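Bedding with a hand-held gripper: tips from the bedroom bench

I love a fingertip test, and bedding is the best one going. Cups and blocks sit still for you. A quilted blanket slumps, hides its edges and changes shape every time you breathe on it! I've been swapping pads on the same hand-held gripper for most of December, and these are the habits I'd pass on.

1. Pinch a fold, never the flat

Push the open fingers down into the quilting until a bit of it swells up between them, then close. Go in slowly. If you squeeze too early the tips skate over the cover and you come away with nothing but a crease. Ridged pads are my favourite for this job, and I do 50 pinches with each set before I let myself have an opinion.

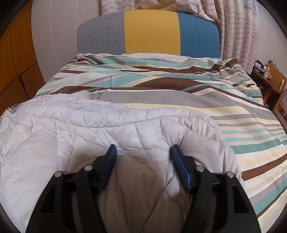 2. Pick your pads by the fabric

I've tried the Plililer pads and the Temance ones. The Plililer are softer and lovely on anything puffy. The Temance are stiffer, so they're the ones I reach for with sheets and pillowcases, where you want a crisp little nip at a hem. Wipe both with a damp cloth after 50 goes (fluff builds up quicker than you'd think) and let them dry before you carry on.

3. Open wide for a bundle

A gathered-up blanket wants a different approach altogether. Open the fingers as far as they'll go, bring them in low on either side and close on the whole lump.
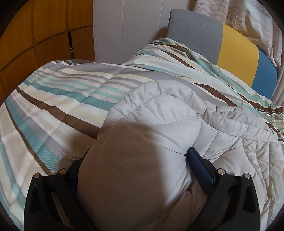

Finger stiffness matters far more with a bundle than with a pinch, and it's where my Vermeulen plates have really won me over. They flex just enough to hug the load, and they've done nearly 600 closes without working loose. A triangular cut-out in each finger keeps the weight down, and your wrist will thank you by teatime. Do check the screws, though: with two heads showing on each finger it takes seconds to go round them with a driver. I keep a Stullico stubby one in my pocket.

4. Leave the bed patterned

Plain on plain is miserable to look back through. A light quilt over bold stripes shows you straight away where the edge of the top layer is, and the stripes bend wherever the duvet underneath gets dragged along too. Save the all-white bedding for when you're feeling brave.

5. Change one thing at a time

New pads or new plates, never both in the same session. I keep 2 sandwich bags by the bed, one for each set of pads, with the number of pinches written on the front in marker.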